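Mesten Library Extends Evening Hours for Repair and Skills Program

The Mesten Public Library will keep its lower level open until 9 p.m. on Mondays beginning in January, the library announced this week. The change follows a review of attendance at the evening skills program, which drew 467 visits during the fall term.

Under the new schedule, doors to the lower level will open at 5 p.m. The main reading room and the children's section will continue to close at the usual time. Visitors arriving after that hour are asked to use the Firerach Street entrance, where parking is free in the evening.

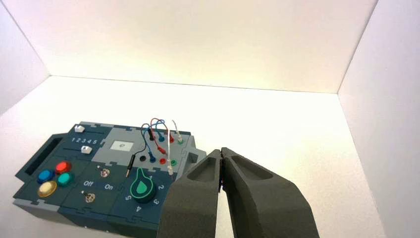
Sessions in the coming term will cover household budgeting, basic sewing, simple electronics and résumé writing. Each course runs for five weeks and is open to anyone with a Mesten library card. Residents of neighboring towns may register if places remain after the first week.

"Many of our patrons work during the day and could not reach us before closing," said Quyên Ninh, head of adult services. "The later hours were the most frequent request we received in the fall survey."

The additional staff time will be paid for through a two-year grant from the Zesisetti Foundation, which also supports the library's large-print collection. No change to the town's contribution is planned during that period.

Registration opens at the front desk and by telephone on the first working day of the month. Course materials are provided without charge, with the exception of fabric for the sewing course. Patrons who need an interpreter or step-free seating should mention this when they register.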